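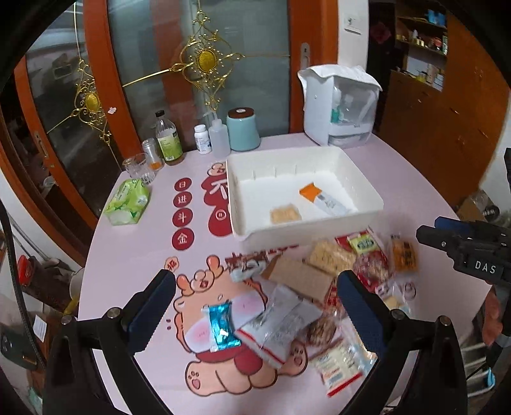 Mixed snack packets with a hand-held gripper – one long take or lots of short ones?

Endang Osman
Hello all! I'm gathering examples for a picking policy at home, packets into a tub, and I've got 275 so far (most of them done in August, when I had the evenings). I let the recording run until the whole pile is in, but the crinkly wrappers seem to muddle the training. Should I be cutting it up packet by packet?

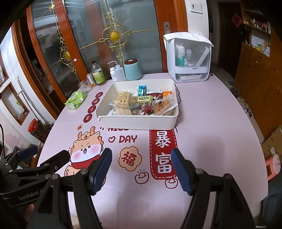
The tub with snacks in it, the front gripper open.

Nanna Blöndal
What a cheerful tablecloth! I'd keep the long takes, my dear, and mark where each grasp starts and ends afterwards – you can always cut later, but you can't glue back what you never recorded. Do shuffle the packets between takes, and leave your fumbles in, as long as you recover from them. I threw mine out the first time round and had to record roughly 60 again, which was a very long weekend.

Grímur Bisgaard
Short ones. Worked for me with Gretent, never tried it with crisps though.

Endang Osman
Thank you both, so kind! I'll try Nanna's way first and see how the marking goes.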